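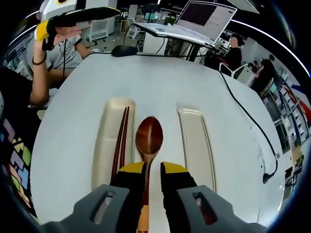
The student project at Fosmont is called Karketti, and its subject is laying a table. We went to see it in June 2025, on one of the afternoons when the college lets visitors into the working rooms as well as the main hall. The students want a robot to put out spoons and chopsticks by itself, and to get there they first do the job by hand, over and over, holding grippers with yellow-tipped fingers. A wooden spoon goes between the two fingers, the chopsticks lie across a cream-coloured rest, and an open laptop stands at the far side of the table. Most of what we saw that afternoon was some version of this.

We had come by bus from the station, which takes 30 minutes and drops you at the bottom of the hill. Sign-in was at the front desk. Visitors were split into groups of 6 and given a paper badge and a sheet with a map on it. The map had the lift in the wrong place, so our group took the stairs and arrived a few minutes after the talk had started.

The talk was short. Karketti began as a club last September and is now a proper second-year project with marks attached. The students were given a choice of household jobs and picked the table because the things on it are small and light, and nothing breaks if it gets dropped. They have a target of 315 good recordings before the end of the project. A recording counts as good if the piece is picked up cleanly and set down within a finger's width of where it should be. Anything else is thrown out, and they said that in the first weeks they threw out more than they kept.

After the talk we were allowed to stand at the tables and ask questions for as long as we liked. Chopsticks are the hard part. A spoon has a bowl and a handle and can be gripped in several places, but a thin stick rolls, and if you close the fingers a little too early it turns sideways. One student had worked out that it helps to come down slowly and pause just before closing. The others have since copied this, and it is written into the instructions they give to new members.

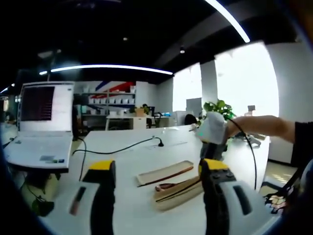

The group shares its results with a second college, Rathnayake, where the same task is done with different cutlery. The two sides compare notes every few weeks. There is a friendly contest between them at the end, with 3 rounds, and the software that keeps the scores is called Nakia. It was written by students at Rathnayake and we were told it still has some faults, mainly in how it deals with a tie.

I asked whether holding a gripper for a whole session was tiring. The answer was yes, mostly in the wrist, and they swap over after about 30 minutes. I was offered a turn. It is harder than it looks - I got hold of the spoon on the second try and put it down well off the mark.

Tea was served downstairs afterwards. There was also a display of first-year work in the corridor, mainly line-following cars, but we only had time for a quick look before the bus back. The next visitors' afternoon will be in the autumn term, and places have to be booked through the college office.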